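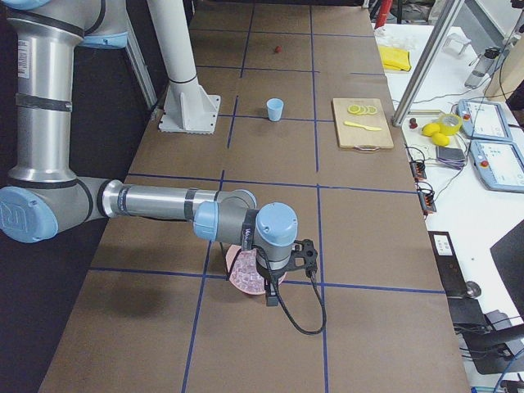
What the arm does and what it leaves to us

Interview: Tineke Mulder, shift lead, Prakholm Kitchens

Prakholm Kitchens makes ready meals and dessert trays for hospitals, schools and a few airlines. It sends out 3000 trays on a normal weekday. Last May the company began trying out robot arms for plating and garnish work, first in a test room behind the Climomcombe plant and later on one of the lines. Tineke Mulder has worked there for 14 years. She started on the garnish bench and now leads the early shift. We spoke in the staff canteen after she had finished work, at half past two in the afternoon.

I asked what she thought when she was told the company was looking at robots.

"I thought they meant the wrapping end," she said. "We've had machines there since before I came. You put a tray in, it comes out sealed. I didn't think anybody would try it with a slice of lemon. A slice of lemon is floppy, it sticks to the next slice, and it's never the same size as the one before."

The test room used to be a dry store. It was cleared out, given better lighting, and a long table was put in and covered with brown paper. Dark blue tape marks the paper into rectangles. Ms. Mulder helped to lay the tape.

"Each rectangle is a place," she said. "If I say the cup is in this one, the technician knows which one I mean. We used to argue about left and right because we stood on different sides. The tape ended that. I do the same on the line now for new people, with coloured marks on the bench. They learn faster."

Much of the early work was done with stand-ins, such as a plastic knife, a small plastic cup and a pink plate. She found this strange at first.

"I've got a good knife that I've had for years, and they gave me something from a child's tea set," she said. "But the point was the picking up and the putting down. You don't want a real blade in the thing while you're still finding out where it goes. And you can knock a plastic cup about all day. I stopped minding after the first week."

The person in charge of the trial is Gijs Hoekstra, who came to Prakholm from a packaging firm called Verhoeven. He joined us partway through the conversation with a coffee and sat at the end of the table. I asked him how the company had chosen what to hand over.

"We went to the shift leads and asked which jobs people asked to be moved off," he said. "It was a short list. Garnish was on it. Standing in one spot and reaching across a tray, the same reach all shift. We had sore shoulders and sore wrists, and people swapping out early. So we picked that, even though it's hard for a machine. There were easier jobs we could have automated, but they were jobs people liked."

Ms. Mulder did not entirely agree with this account. "Some people liked garnish," she said. "I liked it. You could talk. On the ovens you can't hear anything."

He said that was fair.

The trial had a fixed form. Each task was written down on a sheet: what should be on the table at the start, where it should sit, and what should be where at the end. A task was tried 101 times before anyone decided anything about it. The first run was for setting up and was thrown away, which left an even hundred. Ms. Mulder kept the sheets for the fruit tasks.

"Three columns," she said. "Done, not done, done badly. The last column was the one I fought for. They only had two at the start. But you can put a slice on a plate and have it hang half over the rim, and that isn't done. A customer would send it back. I'd send it back."

I asked Mr. Hoekstra if he had resisted the extra column.

"For a day or so," he said. "It made our numbers look worse. Then I saw she was right, because the done-badly ones told us more than the failures did. If it misses completely, you usually know why. If it's nearly right, you have to go and look."

A good part of the conversation was about lemons. Slices laid in an overlapping row on a cutting board look tidy and are easy for a person to take one at a time. Ms. Mulder said that for a gripper it depends on which one you start with. Taking from the wrong end drags the one underneath along. The kitchen staff knew to begin with the top slice and had never thought of it as something that needed saying.

"We do loads of things like that," she said. "The technicians would ask me why I did something, and I'd say I don't do anything, I just pick it up. Then they'd film my hands and I'd see that I tilt it. I've been tilting it for years. So we wrote that down."

These notes are now kept in a binder at the line office, and the company uses it to train people as well as to set up the arms. Ms. Mulder said she was pleased about the binder and less pleased that it took a robot to get it written.

I wanted to know what had changed for the people on her shift. She took some time to answer.

"Nobody's been let go," she said. "I want to say that first because it's what everyone asks. But when people leave, they don't always fill the spot. So there are fewer of us on garnish than there were, and if you looked at it from outside you might say the robot has taken those jobs. It has, in a slow way. I've said that to Gijs."

Mr. Hoekstra said the company had promised no layoffs from the trial, and that the promise was in writing and ran for 3 years. He could not say what would come after that. "I'd be making it up," he said.

The bigger change from day to day, according to Ms. Mulder, is in what sort of tiredness people go home with. Before, it was in the arms and back. The people who now look after the arm on the line stand with a teach pendant, the handheld screen used to run it, and they watch. If something slips or a tray comes in crooked, they stop the arm, fix the tray and start it again.

"Watching is hard," she said. "I didn't expect that. You can chop with your mind somewhere else. You can't watch a machine with your mind somewhere else, because the one time you look away is when it puts a slice on the belt. I've had people ask to go back to the bench for a rest. So we rotate. An hour on the pendant, then something with your hands."

The hourly change was her idea. The original plan had one person on the pendant for a full shift. It lasted two weeks.

There was also the question of pay. Staff trained on the pendant get a higher rate, but only for the hours they spend on it. Ms. Mulder thinks the rate should apply to the whole shift once a person has the training.

"If the arm stops and I'm on the ovens, they come and get me," she said. "I don't stop knowing how to do it because I'm on the ovens."

Mr. Hoekstra said this was being talked about. She said it had been talked about since the winter.

I asked about the red buttons. Everyone on the shift, including cleaners and drivers who pass through, is shown how to stop the arm in their first hour on site. Ms. Mulder runs this training herself and has each person press the button, so they have done it once before they need it.

"People are shy of it," she said. "They think they'll break something or get told off. I tell them I've never told anyone off for stopping it. I've told people off for leaning over the table."

A second plant at Sarell is due to begin its own trial, and two of the Climomcombe staff will go there to help set it up. Ms. Mulder was asked and turned it down. The drive is too long and she has her mother to look after. She did send a list of advice, and she read me part of it from her phone. Put the tape down before anything else. Get the garnish people into the room on the first day, before the technicians have made up their minds. Have enough lemons. Use three columns.

I asked if she would go back to how it was, given the choice.

"The shoulders, no," she said. "I had an injection in mine two years ago and I don't want another. The talking, yes. There were six of us along that bench and we knew everything about each other. Now there's two and a machine, and one of the two has to watch the machine."

Mr. Hoekstra had gone by then to take a call. The test room is still in use and the current work is on small pieces, which get scooped or tipped more often than they get picked up. Ms. Mulder is back in there two mornings out of the week. Fruit salad is next on the sheets, and she has already told them that grapes will roll.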